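Block Swap News from the Jututthorpe Toy Library
14 Jan 2025

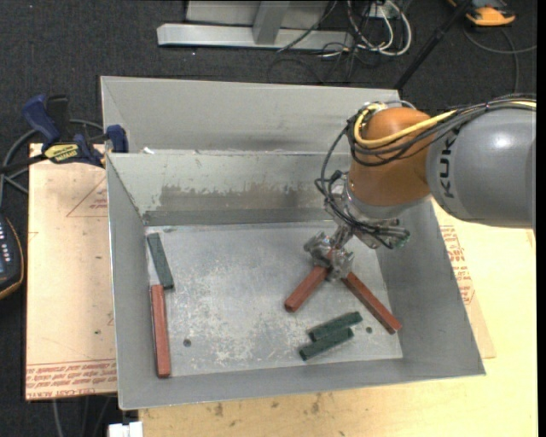

I finally got my act together and sorted the block shelf, which has been bugging me since November (if you've been in the back room lately, you know!). The Plandel sets are all in their own tubs again, and the big mixed lot from Verbruggen got split into bags of 20 so families can take home a decent amount without hauling a suitcase. I kept the red and dark green rectangular ones together, just because I love how those two colors look, even against a scratched-up old metal floor like the one in that gray bin. They make great walls, and my own kids use them for barns, parking garages and one very long snake.

We loaned out 636 bags and boxes last year, almost all of them returned complete. Thank you!! If you do find a stray block under the couch, drop it in the slot by the door and I'll match it up.

A few bags are marked Zondel. Those have the shorter blocks and don't stack well with the others, so please keep them separate. New loans run for 9 days, and you can renew by phone if your tower is still standing. Oh, and we could really use more drawstring bags, any size.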